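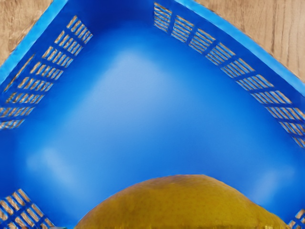 Blue basket with yellow fruit, rendered, top view.

Ticket: Import to Tuketti stops partway, no error shown
Product: Tuketti catalog server, Skomex import tool
Reported by: Lillus, catalog office
Opened: Tuesday, May 2, 2023
Priority: Normal
Status: Closed, fixed by setting change

Problem as reported

The catalog import runs as expected for a while and then stops. The source file holds 800 records. After the job ends, Tuketti lists 597. The status page says "Finished" with a green mark. No message is shown to the operator and no mail is sent. Running the job again gives the same result. The job used to complete with the same file layout, up to the move to the Wynne host.

Expected result

All records imported, or a clear message naming the record that failed.

Setup

Tuketti runs on the Wynne host. The Skomex tool runs on a separate machine in the catalog office and sends records over the internal network. The source file is comma separated, UTF-8, with a header row. Fields are item code, title, long description, price group, stock flag and picture name. Long description is the only field that varies much in length.

Log

Step 1. Checked the source file for bad rows. Opened it in a plain text editor with hidden characters shown. Column count is the same on every row. Quotes are closed. The last line ends with a line break. No duplicate item codes.

Step 2. Checked disk space and memory on Wynne during a run. Both normal. Memory use rises slightly when the job starts and stays level until it ends. Ruled out.

Step 3. Sorted the source file in reverse order and ran the job against a cleared test catalog. The job stopped again, this time much earlier. The item code at the stop point was the same as before. This points to the content of one record and away from a limit on the total number.

Step 4. Removed that record and ran the job again. The job went further and then stopped at a different item. Removed that one too, and the job completed. Two records are involved. Both have long descriptions with a care section, a size table in text form and several temperature values.

Step 5. Compared the two records with the field limit. The Tuketti field settings give a maximum of 2,000 for the long description. A word processor reports both texts as slightly under that number, with spaces included. On paper they should pass.

Step 6. Turned on detailed logging in the Skomex tool. Detailed logging is off after a fresh install, and the setting is not carried over in the exported profile. The relevant lines:

record sent, waiting for reply
no reply, wait limit reached
connection closed by tool
job state: finished

The wait lasts around 60 seconds. The tool then closes the connection and writes the job as finished. It does not separate "all records sent" from "gave up waiting."

Step 7. Looked at the server log on Wynne for the same time. Tuketti did reject the record. The entry reads "value too long for field" and gives the item code. The reject message was written on the server side and was never received by the tool. 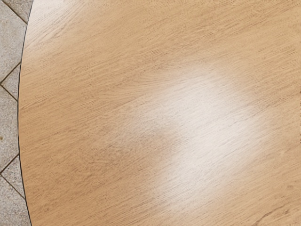
Skomex replied that the limit is enforced in bytes, and that the editor in the catalog office shows characters. Degree signs, curly quotes and long dashes take two or three bytes each in UTF-8. The reply asked for the byte length of both fields and for the network rule list on the Wynne host.

Step 8. Measured both fields in bytes. Both are over the limit. The excess comes from degree signs in the care section and curly quotes in the size table. The old host stored the same text in a single-byte encoding, so each of those marks took one byte and the records fit.

Step 9. Sent the rule list. The old host allowed replies on the status port. The rule was not copied when Wynne was set up. Normal record replies use the data port and were not affected. Reject messages use the status port and were dropped.

Cause

Two separate faults.

First, two records were longer than the field allows when stored as UTF-8. Second, the status port was closed on Wynne, so the reject message did not get back to the tool. The green mark is a display fault in the tool and has been passed to Skomex as its own ticket.

Fix

1. Raised the long description limit in Tuketti. Field settings, long description, maximum size. The server must be restarted before the new value is used. Reloading the settings page is not enough.

2. Opened the status port on Wynne for the catalog office machine only.

3. Left detailed logging on in the Skomex profile. Log files are set to rotate weekly.

4. Asked the catalog office to check field length with the byte counter in the export dialog. It is under Options and is unchecked when the dialog opens.

Test after fix

Cleared the test catalog and ran the full file. All records were imported. Then added one record with a description well above the new limit. The tool stopped at that record and showed the reject message with the item code. Removed the test record and ran the import on the live catalog. Lillus confirmed the live count matches the source file.

Open items

Display of "Finished" after a lost connection: with Skomex, change planned for the July release. Until then, compare the record total in Tuketti with the source file after each run.

Price group values on the two affected records were blank after the live import. Filled in by hand. Not seen on any other record, cause not looked into under this ticket.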